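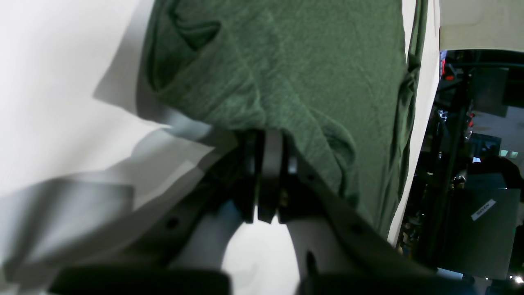

Green knit fabric, part-way through handling on a white surface.

Category: Laundry & Linen / Folding and Storage / FAQ

Folding Knitted Tops: Frequently Asked Questions

Compiled by Archana Jaiswal for the Petullow household pages. Last revised Saturday, June 29, 2019.

These answers apply to T-shirts and other light jersey tops. Shirts with a collar and button front are dealt with on a separate page, as are jumpers.

Why does a T-shirt crease more easily at the hem than at the chest?

The hem is a double layer held by stitching. The stitching does not stretch to the same degree as the knit on either side of it, so the fabric puckers along the line. Pull the hem straight by hand, from side seam to side seam, before making the first fold.

The cut edge of my T-shirt rolls up on itself. Is it faulty?

No. Plain jersey has a different structure on its front and back faces and the two are under unequal tension. A raw side edge rolls towards the back and a raw top or bottom edge rolls towards the front. A hemmed edge can also turn over after washing. Flatten it with the side of the hand, working outwards from the middle.

Does a mottled or heather fabric need different treatment?

Folding is the same. Heather yarn is spun from fibres of more than one shade, and the mixture hides light creasing better than a solid colour does. Look along the surface at a low angle if you need to check that it is flat. Many heather fabrics contain polyester, so read the care label before setting the iron.

What surface should I fold on?

Anything flat, clean and wider than the garment laid out with its sleeves open. A pale, smooth top is convenient: lint shows up and can be wiped off, and the fabric slides when you need to straighten it. A bed is acceptable for small loads, but the mattress gives under the hands and the fold lines wander.

Where should I take hold of the fabric?

On a seam or a hem wherever possible. A pinch taken in the middle of a panel gathers the cloth into a small bunch, and the creases spread outwards from that point. If you have to lift from the middle, put the garment down again, release it and smooth the area before going on.

What is the standard sequence?

Lay the top face down with the neck away from you. Straighten the hem and both side seams. Fold one side in as far as the middle of the shoulder and turn the sleeve back on itself. Repeat on the other side. Bring the hem up to just below the neckline, then fold in half again.

For upright storage in a drawer, finish with a fold into thirds. The packet should stand unsupported. If it falls over, it has been folded too loosely or the last fold is too narrow.

Part of the garment keeps hanging over the edge of the table. Does it matter?

Yes, with knits. The hanging part pulls on the rest and drags the side seam out of line. Move the whole garment inwards before you start - correcting it halfway through takes longer than beginning again.

Should I use a folding board?

It is useful if the packets must all be the same width, as on an open shelf. We tried the Tirileck board and the Zasico board. The Tirileck is the stiffer of the two and stays flat. The Zasico has narrower side panels and suits children's sizes. Neither is necessary for a drawer.

How many T-shirts can I stack?

Our shelves are set for 17 to a pile, which is the upper limit for light jersey. Above that the lower ones take a hard crease. Heavier cotton should be stacked lower.

Can I fold straight from the dryer?

Let the fabric cool flat for five minutes first. Creases pressed into warm cotton are harder to remove later.

How do I remove a crease without ironing?

Mist the area lightly with water, pull it flat in both directions and leave it to dry on the table. This works on cotton jersey. It has little effect on a crease that has been set since December under a pile of towels - use steam for that.

Was this page helpful? Yes (300) No (17)

Shared 5 times

2 comments

Sarita Bhatt
You say face down, but I have always folded mine face up and turned the packet over at the end. Same result as far as I can see. The point about the hem is correct, I had been smoothing the chest and leaving the bottom till last.

Maurya
Does the thirds method work for long sleeves? Mine end up too thick at one side and won't stand up.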